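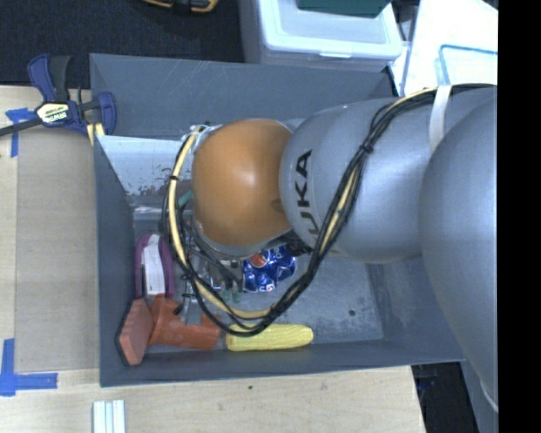 The arm over the bin, with the corn and the can still in it.

August, 11:40 p.m.

Wrist is sore. Mine, I mean. The robot's wrist is fine and will be fine long after they have wheeled me out.

I drove for most of the day. "Driving" is what we call it in the lab, which makes it sound like there should be a window to roll down. What I do is sit on a stool with a controller in my right hand and make the KUKA pick junk out of a gray bin, over and over, so that later on it can pick junk out of a gray bin without me. My mother asked on the phone tonight what I did at work and I said I was teaching. She was so pleased that I left it there.

Target is 2,000 demonstrations by the end of the month. We stand at 1,179, and that is after Shivam went through and threw out the ones where the person driving had clearly given up on life halfway to the can. Several of those were mine. He was nice about it. He has a spreadsheet column labeled "hesitant" and I have seen my initials in it more than I'd like.

Morning was bad. We do blocks of 30 and then swap, and my first block I was all over the place. The lag is small but you feel it in your teeth. You move, it thinks it over, it moves. If you correct during the thinking-it-over part, you get both moves, one after another, and the gripper goes sailing past the corn and you have to come back around like somebody who missed the exit. Aarti says the trick is to stop looking at your own hand. She drives with it resting on her knee and looks half asleep, and hers are beautiful. They go in, close, come up. You could set them to music.

The corn is the easy one, by the way. It's bright yellow and bumpy, and the fingers don't slide on the bumps. If I ever need to feel good about myself I go for the corn. The trouble is that Shivam noticed everybody goes for the corn. He made a chart. In the early batches the corn was first pick nearly every time, and so naturally the first policy they trained on it was a corn specialist. It would go to where the corn usually was even when there was no corn there, close on nothing, and carry the nothing out very carefully. We all stood and watched it do that. Jitendra said it had learned confidence.

So now there's a card. You draw a card before each one and it says which object to go for, and you have to go for it even if it's jammed up against the wall underneath something else. I drew the purple thing four times running. It's round on the outside and arched, with a white piece down the middle, and I have worked with it since June without finding out what it is. Seema says it came in a box of toys. When it's standing up against the left wall there is maybe one good way to get at it, and you have to tilt the whole wrist over to do it, and then the hose starts to bother you.

I want to write down something about the hose because I think about it more than I think about most people. There's a bundle of black cable and a cream-colored hose strapped along the arm, and it hangs in a big loop under the wrist, and it goes where it wants. When you lean the wrist to the left the loop swings down into your view and lies across exactly the thing you were looking at. Manikandan has added cable ties at various times. Each tie fixed one problem and moved the loop to a new place, and that's how we got the present arrangement, which he calls final. He called the last one final too.

Anyway my real question for today, the reason I sat down to write instead of going to bed, is what I'm supposed to do about mistakes.

The rule when I started was clean demos only. You fumble, you hit discard, you start over. Fine. Then Jitendra came back from two days at the Lammers people's place and said they keep the fumbles, as long as the person recovers. His argument is that if the robot only ever sees things going right, then the first time it's off by an inch it is somewhere it has never been in its life and has no idea how to get home. I can sympathize. So now we keep fumbles. But it has to be a real fumble. You can't do one on purpose, or you can, but Shivam says he can tell, and the staged ones come out looking like a soccer player going down in the box.

This afternoon I had a very good real one. Card said can. The can is the blue soda can that somebody crushed for us ahead of time, and it's mean to grab, all dents and shiny spots. I came down crooked, got one finger on it, and it spun away under me. Old me would have hit discard. New me took a breath, backed straight up, turned the wrist a quarter, waited out the lag and came down again along the long side. Closed. It held. I brought it out and set it down, and said "ha" out loud to a room with only Seema in it. She didn't look up, but she did write it in the log as "recovery, good," with a comma and everything. I'd like that framed.

After that I got cocky and drove the gripper into the front wall of the bin. Not hard. The force limit kicked in and everything stopped, and there was the long beep, and Manikandan came in from the hallway with a sandwich to look at me. The bin had moved a little in spite of the clamp. We put it back where it belonged, snugged the clamp down, and I had to sit there while he ran the check. He did it with one hand. He never put the sandwich down.

We tried the other way for an hour too, before dinner. Hand guiding. You put the arm in the soft mode and take hold of the thing itself and walk it through the motion like you're teaching somebody's grandfather to dance. I expected to love it. No lag, and you can feel the weight of the object come on when it lifts. But it's a big arm, and after ten minutes my shoulders were shaking, and of course my own hands and half my head were in the camera the whole time. Shivam pointed out that the robot would be learning that picking up a can requires a woman in a green sweater. Good for positions, he says, and for showing it a tricky angle once. Not for the big pile. Jitendra is going to ask Fiteo what they'd want for one of their little leader arms, the kind you hold that's a copy of the big one in miniature. I am trying not to hope.

What I can't get used to is how much of me ends up in it. They ran the newest policy at the end of the day, the one trained on everything up through last week. It went for the orange-red thing, the one with the squared-off end and the tube, and on the way down it stopped. Just for a second, a couple of inches above, then it went on and took it by the tube. Aarti started laughing before I understood. I do that. I stop there every time to check the hose. There is nothing at that height that a robot would need to stop for. Shivam asked if I could please try not to do it, and I said sure, and then did it on the very next demo and the nine after.

It dropped the orange thing halfway out, so I can't take too much credit.

Tomorrow: morning block is mine, Aarti after lunch. Ask Manikandan about the lag, since it was worse in the morning than in the afternoon and I don't think that was only me. Bring the wrist brace. Bring a different sweater. Seema wants to swap out a few objects because she thinks we've all gotten too used to these, and she is letting each of us nominate one for retirement. I put down the purple thing. Aarti, who has never had any trouble with it, put down the corn.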